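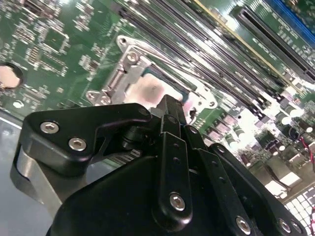

Processor socket on a green server motherboard.

Review: The Bromier Drafting Keyboard
October 28, 2019

I write memoir, mostly short pieces, and I have used the Bromier since April. It is a keyboard with a small gray screen built in above the keys. It has no browser and no mail. You type, it saves, and later you move the text to a real computer for editing. The price is $389, and I paid it myself.

The keys are the best part. They have a deep travel and a soft landing, and I make fewer mistakes on them than on my laptop. The space bar rattled for the first week and then settled down. My neighbor Roscoe Ambrose, a former court reporter, tried it for an afternoon and thought the keys were too heavy. I like them that way.

The screen shows 12 lines of text at the middle size. That was harder to get used to than I expected. When I am working on a scene with dialogue, I want to see who spoke last and what was said before that, and 12 lines doesn't always cover it. There is a smaller size, but I can't read it without leaning in. There is no backlight either. I work early in the morning and had to move a lamp.

What the small screen does well is keep me from fixing things. On the laptop I will rewrite an opening paragraph until lunch. On the Bromier it scrolls off the top and I go on to the next one. My longest sitting so far was 1,710 words, on a piece about my father Harvey and the summer he sold encyclopedias. A good part of it had to be cut later, but the order of events stayed the way I first typed it.

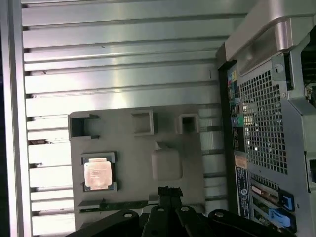 Ribbed metal, with a flat gray plastic panel set against it.

Moving the text off the machine is where I have complaints. You can use a cable, or you can use Rekum, the maker's online service. The cable works every time. Rekum worked about half the time for me, and twice it gave me an older draft than the one I had on the screen. Nothing was lost, but I had to compare the two versions line by line to be sure. I have gone back to the cable.

Files come out as plain text. Italics don't survive, so if you write them with underscores, as I do, you will be doing a search and replace at the other end. Li-hua Tse in my writing group runs hers through Zirnance, which converts the underscores and fixes the quotation marks – worth knowing if you already own it. I wouldn't buy it for that alone.

The battery lasts me nearly three weeks. The manual is short and leaves out the word count, which you get by holding the shift key and pressing the key marked with a square. I found it by accident in the second month.

I also looked at the Benedetti, which is lighter and has a better screen. It folds, though, and the hinge puts a gap between the two halves of the keyboard right where my left index finger wants to be. If you type with fewer fingers than I do, that may not bother you. It costs less, too.

I would buy the Bromier again for first drafts. For revising I still use the laptop, and for letters I use a pen. If your desk is small, measure it before you order. The Bromier is deeper than it looks in the ads, and mine sticks out over the front edge unless I take the lamp away.

– Zachary Pelletier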